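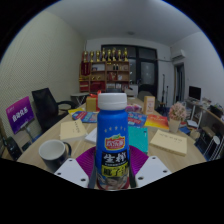 Home | Visits | Forms | Safety | Contact

Girnley Handling Systems
Visit and demonstration safety checklist, form 369
Inspection date: February 20, 2018
Site: Jorkwood
Area: Carnegie meeting room, adjoining doorway, main corridor, Grimley cell (viewing side only)
Event: customer visit with hand-held gripper demonstration, followed by a walk to the Grimley cell
Carried out: morning of the visit, before arrivals. Comments under section 6 added after the visitors had gone.

Key: Y = satisfactory. N = not satisfactory, see comment. NA = does not apply.

14 shares | 2 comments

SECTION 1. ROOM AND ACCESS

1.1 Main doors open fully and are not locked, wedged or obstructed. Y
Comment: Both leaves of the double door checked. There is a small box at the end of the table in front of them. It does not stop the doors opening but nothing else is to be put down at that end.

1.2 Second way out available. Y
Comment: Through the open doorway on the side wall. Two thin stands are kept near it. They are light and easily knocked. Move them back if the room is full.

1.3 Walkway on both sides of the table wide enough for the number expected. N
Comment: Chair side is tight when anyone is sitting. Visitors should be brought in and stood along the desk side for the demonstration and asked to sit afterwards. Chairs to be pushed in until then.

1.4 Floor free of cables, boxes and bags. Y
Comment: Laptop charger was across the gap between the table and the side desk when I came in. Re-routed behind the desk. Bags to go under the coat hooks in the corridor, please say so at the door because people will otherwise put them by their feet.

1.5 Nothing stored high up that could fall if knocked. Y
Comment: Trophies along the top of the shelving unit tried by hand. They stand steady. Nobody will be working directly under them. Same comment was made in September and I have left it as it was.

1.6 Lighting adequate at the work position. Y

1.7 Temperature and ventilation. Y
Comment: Wall unit tested on a low setting. Turn it off while people are talking at the back, it is hard to hear over.

1.8 Fire action notice displayed and current. Y
Comment: Assembly point is still shown as the old car park. The location is right but the name has changed. Reprint when convenient.

SECTION 2. DEMONSTRATION TABLE

2.1 Clear working space at the near end of the table. Y
Comment: Bottle and gripper work is done right at the near edge, so the space needed is small. Folders and notebooks can stay on the table as long as they are not under the fingers.

2.2 Drinks kept away from equipment. N
Comment: Mug on the left side of the table, within reach of anyone handling the tool. Moved to the side desk. Tea and coffee to be served after the demonstration. This was agreed at the last review and is not being done.

2.3 Test objects suitable for handling by visitors. Y
Comment: Blue plastic bottle with a screw cap is fine. No glass, nothing with a sharp rim, nothing heavier than a person would comfortably pick up with one hand. Check the cap is done up before each turn. The gift box and the flowers are not test objects, and people do ask.

2.4 Table stable under load. Y
Comment: Leaned on both ends and one corner. No movement.

2.5 Loose papers secured or removed. N
Comment: Too many booklets laid out. They look well but they slide, and last time one ended up caught between the fingers and the pad. Suggest one set per visitor handed over at the end. Left out today at the request of the sales side, with the near end kept clear.

SECTION 3. HAND-HELD GRIPPER

3.1 Tool clean, no damage visible. Y
Comment: Both white finger plates looked at on each face, including round the edges of the holes. No cracks. Wipe down between groups.

3.2 Fingers move freely and close evenly. Y
Comment: Opened and closed several times with nothing in the grip, then on the bottle low down on its sides. It stayed upright. The fingers lie at an angle against the bottle, and a slight lean in the hand is enough to tip a light object, so the person showing the tool should have their free hand ready.

3.3 Pad secure. Y
Comment: Magenta ribbed pad pulled at both ends. Held firm.

3.4 Trap points understood by the person giving the demonstration. Y
Comment: Talked through before the start. The place to watch is where the fingers meet the pad. Visitors must not put a fingertip there to "feel the grip", which they always want to do. Give them a piece of foam instead.

3.5 Camera and its fixing tight. Y
Comment: Nipped up with the small driver. Driver returned to the drawer and not left on the table.

3.6 Visitors told that the camera may be recording. Y
Comment: To be said aloud at the start of each group as well as being on the sign-in sheet. Notebooks to be closed or turned over if they have anything written in them that should not be kept.

3.7 One person on the tool at a time. Y
Comment: The next person waits until it has been put down on the table. It is not to be passed hand to hand.

3.8 Long hair, lanyards and loose sleeves. Y
Comment: Visitor badges are on lanyards again. Clip badges were asked for. Lanyards to be tucked in or taken off for this part.

SECTION 4. WALK TO THE GRIMLEY CELL

4.1 Route marked and free from obstruction. Y
Comment: One pallet truck parked over the yellow line, moved by stores when asked.

4.2 Fence and gate undamaged. Y

4.3 Gate interlock tested. Y
Comment: Opened the gate with the arm running at reduced speed. Arm stopped and did not restart when the gate was shut. Reset needed at the panel, as it should be.

4.4 Emergency stops tested. Y
Comment: All 4 pressed and released in turn. The one beside the infeed is stiff to release. It works, but maintenance should look at it this week.

4.5 Viewing line at least 2000 mm from the fence. N
Comment: Tape has worn away at the corner and people drift in. Replaced with new tape before arrivals. Measured after laying and satisfactory.

4.6 Cell running a fixed demonstration programme only. Y
Comment: No teaching, no jogging and no changes to the programme while visitors are on the viewing line. Key removed from the panel and carried by the cell operator.

4.7 Hearing and eye protection. Y
Comment: Eye protection for everyone. Hearing protection available but not compulsory from the viewing line. Box of glasses was almost empty, topped up.

4.8 Visitors with pacemakers or other implants asked to tell us beforehand. Y
Comment: On the booking form. None declared.

SECTION 5. PEOPLE

5.1 Sign-in sheet ready. Y

5.2 Short safety talk prepared and up to date. Y
Comment: Still mentions the old visitor entrance. Crossed out by hand for today.

5.3 Ratio of hosts to visitors. Y
Comment: 2 hosts with every group, one in front and one at the back. On the shop floor the back host does not leave the group for any reason, including the telephone.

5.4 First aider on site for the whole visit. Y

5.5 Visitors needing step-free access. NA

SECTION 6. COMMENTS AFTER THE VISIT

No injuries and no near misses to report.

The table part ran over. Everyone wanted a second go with the gripper and the queue bunched up at the near corner by the side desk. I would put a strip of tape on the floor there, the same as at the cell, and let one person forward at a time.

A visitor dropped the bottle during the second group. It fell on the table and rolled, no harm done. If we are going to let people try a larger bottle in future it should be done over a tray with a lip.

Item 2.2, mug: came back on to the table halfway through. I have asked for a small sign.

Item 4.5, tape: held up well. Order another roll.

The walk back through the corridor crossed with the stores delivery. Delivery times to be checked before the next visit is booked.

ACTIONS

Reprint fire action notice with the new car park name. Office. No deadline.
Free or replace stiff emergency stop beside the infeed. Maintenance. This week.
Order clip badges. Reception.
Floor tape for the Carnegie room. Site services.
Tray with lip for bottle handling. Workshop.
Update safety talk, entrance wording. Safety.

Overall result: demonstration may go ahead, with the comments above followed.

COMMENTS (2)

stores_jorkwood
Delivery was on the board from the day before. Can whoever books the visits look at the board please.

cell side
The infeed stop has been swapped, not just freed. Tested with the rest. You can close that one.

Previous form | Next form | Print | Back to top

We use cookies to remember your login and to see which forms are being read. By carrying on you agree to this. Manage settings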